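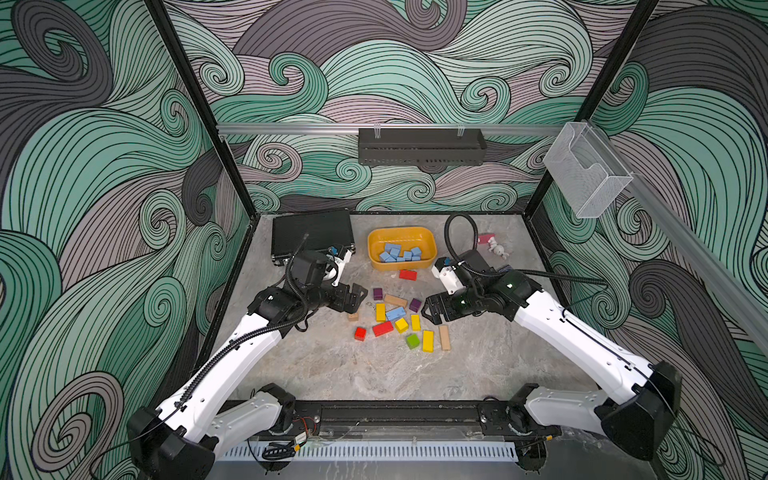 Los dos brazos con las pinzas paralelas y los bloques de prueba sobre la mesa.

Llevo desde abril oyendo que las pinzas Plelton lo arreglan todo. Que si el agarre es más limpio, que si perdonan los errores de posición, que si uno se olvida de calibrar. Yo no me lo creía entonces y, después de probarlas contra las Flineo que ya teníamos, me lo sigo creyendo a medias.

La prueba era poco vistosa: bloques de madera de varios tamaños, sueltos, sin orden ninguno, y a recogerlos. Los cubos no me preocupan, con un cubo hasta una pinza mala queda bien. Lo que me interesa son las piezas largas tumbadas en diagonal, que obligan a girar la muñeca antes de bajar, y las que están tan pegadas a la vecina que un dedo entra y el otro tropieza. En el folleto siempre sale una pieza sola, centrada y bien orientada. Así cualquiera.

Hicimos 264 intentos con cada modelo. Las Plelton cierran más suave, eso se lo reconozco, y no empujan tanto la pieza antes de sujetarla. Pero en cuanto hay montón fallan casi en los mismos sitios que las otras. Efthymia Kokkinos, que montó las dos conmigo, opina que soy injusto y que la diferencia se nota más en jornadas largas. Puede ser. Cuando alguien me enseñe una jornada larga hablaremos.

Luego está la cámara de muñeca, que según el distribuidor (Kontogiannis, los mismos que nos vendieron el controlador) iba a resolver lo de la orientación.

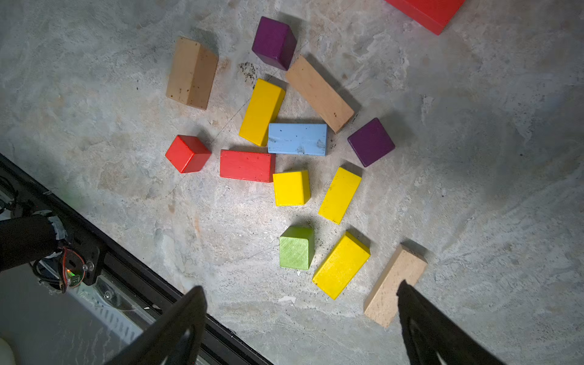

El problema es que los dedos tapan justo lo que uno quiere ver en el último momento. De lejos la vista es estupenda, se distinguen los colores, las caras, las sombras. Al bajar, la pieza que vas a coger queda medio escondida detrás del dedo y el programa tiene que fiarse de lo que vio antes. Y las sombras tampoco ayudan: con el software de Ukier tuvimos 7 falsos bordes en una sola mañana, todos por una sombra tomada por madera.

¿Merece la pena gastarse 3.255 euros por pareja? Para lo que hacemos nosotros, no lo veo. Si empezara de cero, a lo mejor. Pero cambiar unas pinzas que funcionan por otras que funcionan un poquito mejor en los casos fáciles me parece tirar el dinero, y los casos difíciles siguen ahí. De momento devuelvo el préstamo y me quedo con las Flineo. Me falta repetir la serie con otra luz, que es lo que de verdad me intriga, y con la cámara un poco más alta si encuentro un soporte que no baile.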